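Home & Family Back to basics: the toy shop in Nokville that sells shapes by the piece

Mohit Sengar opened his shop with 16 bins of plastic shape blocks and no shelves. Parents can buy one heart or ten cubes, whatever went missing from the set at home.

"The star is always the first one lost," Sengar says. "Then the heart." 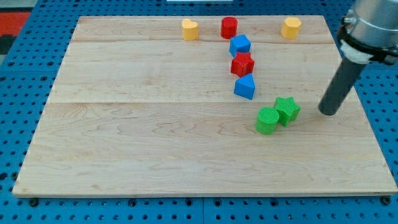
His business partner, Harsh Bansal, handles the mail orders - 81 last week, most of them for a single block. He keeps about 3000 pieces in the back, sorted by shape first and color second. Yellow sells fastest.

The shop is open until 6 on weekdays and closes early on Saturdays.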